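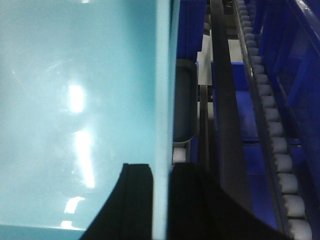 Figure 3. Glossy teal panel with overhead lighting reflected in it; blue-painted frames, black belts and white rollers at right.

Course 2213, Materials Handling
Unit 7: Surfaces next to a roller line
Instructor: Intan Jugah

7.1 Gloss and glare
A smooth, glossy surface reflects a lamp as a defined spot or streak. A matte surface spreads the same light over a wider area. Glare can hide scratches and shallow dents, so a panel is inspected from at least two angles. Record the viewing position with each finding.

7.2 Edges
Check the face and the edge strip separately. The edge turns away from the face and takes the light differently, so a difference in shade between the two does not by itself indicate a difference in paint.

7.3 Rollers and belts
Rollers support the load at separate lines of contact. A belt supports it over an area. For a rigid flat-bottomed load, keep at least 3 rollers under it at all times. Maximum roller pitch is therefore the load length divided by 3.

Exercise
Using the Tunbridge layout sheet, find the maximum pitch for each load length listed. Show units. Hand in before the October lab.

Reading: Govindasamy notes, section 10.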